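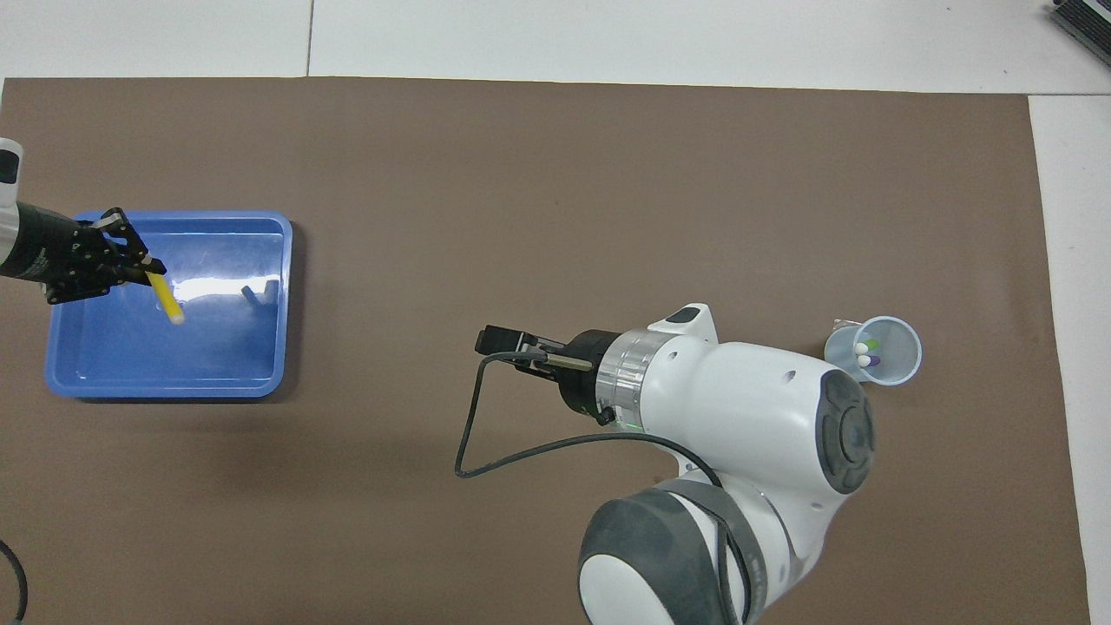 Brown mat, blue tray, yellow marker.

June, bench notes, adhesive trials

Picked up the peel tests again this morning. Jocelyn left me the second set of strips from the Tuldale batch, 12 in all, cut from the same sheet as the first set and conditioned overnight in the cabinet. Humidity log looks fine except for a short bump at 3 a.m. that matches the door alarm.

Ran the first half at the slow speed. Failure was at the paper side on most of them, clean off the backing, with fibers left in the glue line. Strips 3 and 7 let go at the glue instead. Both were from the left edge of the sheet, where the roller pressure has been low all month. Marked them as suspect but kept them in the table. Lise wants them reported either way.

Second half at the fast speed went quicker than I planned for. Numbers are in the shared sheet under "Tuldale B." Column headings still say Newtons where it should be Newtons per 25 mm. Please don't fix this in the old tabs, the plotting script reads the heading. 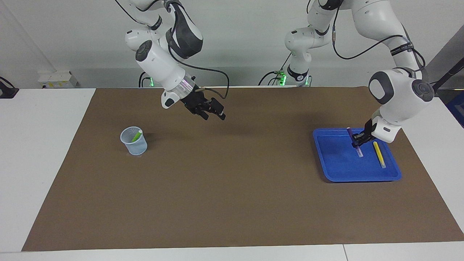
The Uter samples are another matter. The glue skins over in the jar if the lid is off for more than a few minutes, and then you get lumps under the spreader. I strained the last of it through mesh and got two usable sheets. They need 24 hours under the weights before anyone cuts them. They are on the lower shelf, label side up.

Asked Pawłowska for a fresh jar and the mixing sheet that goes with it. The one we have is for the older recipe and gives the wrong water ratio. No answer as of 4:30.

Load cell drifted a little after lunch. Zeroed it, ran the check weight, came back in range. If it drifts again I'd swap the cable before blaming the cell. Spare is in the drawer with the clamp jaws.

To do:
Recut the edge strips once the roller is set (Jocelyn)
Send raw files to Fletthorpe with the corrected units
Order mesh, the fine one
Lise Turcotte to decide if we keep the slow speed for Uter or run only the fast one

Cabinet left on at 50 percent.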